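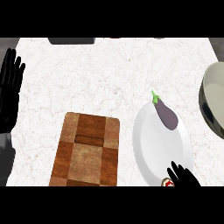 Kitchen tips: can a machine do the aubergine yet?

23 Aug 2018

Readers keep asking whether they should hold off on a new food processor and wait for the robot. My answer is no. An aubergine on a white plate with a chopping board beside it looks like the easiest job in the house, and it's still a fair test of two black robot hands, even in a simulated kitchen. Try it yourself and notice how much you do without thinking.

Moving it to the board
Pick it up round the fat end. The skin is slippery and bruises if you squeeze, so a grip that suits a potato is wrong. Neltach says its arm manages this 9 times out of ten. I'd like to know what became of the tenth.

Taking the top off
Hold the body flat and cut just below the green cap. Watch for the small prickles some of them have. The fruit rolls, so one hand has to give a little while the other pushes down. I have yet to see a machine do that with a sharp knife at a speed that gets supper on the table.

Slicing and salting
Slices the width of your little finger are right for frying. Salt them if you want them firmer, leave for half an hour, then pat dry. Timing is the one part I'd happily hand over, and a cheap timer does it already.

The board
Patterned boards made of joined blocks want a quick wash, a wipe and a stand on edge to dry. Never soak them. Oil them in September, before the heating goes on. The Drasow leaflet lists "clears worktop" among its machine's skills, which seems to mean putting things in a box. Scrubbing isn't mentioned.

What I'd buy instead
A decent knife, a Plemwood board and a damp cloth to go under it – 5 minutes with those and the aubergine is done. Sharpen the knife every 8 weeks or so if you cook daily. If you do see a chore robot demonstrated, ask to choose the vegetable yourself.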